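LINENS, THE BIG SORT, AND A PLEA ABOUT PILLOWCASES

Quick one from me this month, I'm typing this between loads and the dryer on the left has started making its noise again.

So the linen sort. For anyone who missed the last newsletter, we're going through every sheet, towel, throw and odd bit of cloth in all the Cuevas Street rooms before the cold weather. Started the first Friday in October, still going. Efe Ogbonna is running the list, so if you've got a question about what's been counted, ask Efe. Not me. I've got the folding.

Where we are. 1,465 pieces logged as of last night. That's everything: fitted sheets, flat sheets, washcloths, the lot. 874 of those are fine and going back on shelves. Another big heap needs mending or a second wash. The rest we haven't made up our minds on.

Rooms on the top floor are done. Middle floor nearly. Ground floor, please be patient, we're getting to you, and please don't start stripping beds early, we had three doors' worth of bedding in the hallway on the weekend and could not tell whose was whose.

How we're doing each room, so you know what to expect:

Everything loose goes on the bed first. Not the floor. The bed's the biggest clean flat thing in most rooms and you can see what you've got. Fitted sheet stays on till last, it keeps the mattress clean while we sort on top of it. Then one piece at a time, pick it up, shake it, hold it to the light. Thin spots show right away. Small stuff gets missed if you grab a whole armful, we learned that on room 19 where two hand towels went back to the shelf rolled up inside a blanket.

Blues are the headache. We have at least four blues. The old Bremau towels, the newer ones that were meant to match and don't, plus whatever people brought from home. If it's blue and it's crumpled up at the end of your bed, it could be a rag or it could be somebody's favorite thing. Please tell us which. A note on the door is fine. A safety pin through the corner means KEEP. No pin, it goes on the list like everything else.

Creases: we're not ironing. I know. Somebody asked twice. Smooth the sheet out by hand when it goes back on, pull the corners down tight, that's as good as it gets this year.

Boxes. Keep your cardboard ones please!! The good sturdy ones, any size. They're what the mended things travel in. Tuck them against the wall by the bed, out of the way of your feet, and we'll take them as we come through. Leave the labels on, we just write over the top with a marker. Plastic bags and wrappers are a different story, we can use clean bags for the small things (socks, ribbons, the spare buttons) but the rest is trash and it does tend to pile up down there next to the bed. Ten minutes with a bin liner before we arrive would be a huge help. Same goes for anything with a cord, move it up off the floor so no one trips carrying a stack of sheets.

Pillowcases. We are SHORT. Way more pillows than cases. If you have any plain ones in a closet, any color, drop them in the basket outside the laundry. I'd rather have odd ones than none.

Money bit, since it was asked. We put aside $600 for replacements. Most of that will go on fitted sheets, the elastic's gone on so many of them. Looked at the Fulto ones and the Zemance ones. Zemance feel nicer, Fulto have the deeper pockets and some of our matresses are tall, so probably Fulto. Will bring a sample of each to the next supper so people can have a feel. Hands washed first, thanks.

Anything past mending gets cut down for cleaning cloths. Ragged edges don't matter for that. If you want a stack for your own kitchen or your bike, say so now, they go quick.

Still needed: someone with a sewing machine that does a decent zigzag. Two pairs of hands for Friday, 6pm start, ground floor. Safety pins. More safety pins. And whoever borrowed the tall step stool out of the linen closet, could it come back before then, I can't reach the top shelf and niether can Efe.

That's it, dryer's done. Next update when the ground floor's finished.
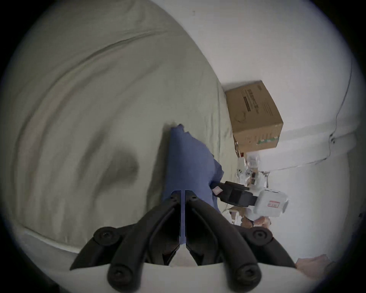

Blue cloth on the bed, box by the wall. No pin in sight, so speak up if it's a keeper.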